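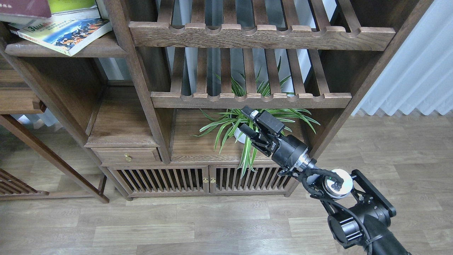 Changing a flat at home

Take your time with this one, and please do it on level ground! Put the parking brake on, then loosen each lug nut half a turn while the tire is still touching the pavement – my neighbor Malte Strobel always forgets and ends up chasing a spinning wheel. Now jack the car up, pull the nuts off and swap in the spare. Snug them by hand, lower the car, and tighten in a star pattern. Drive 60 miles or so, if your spare is full size, and check the nuts again.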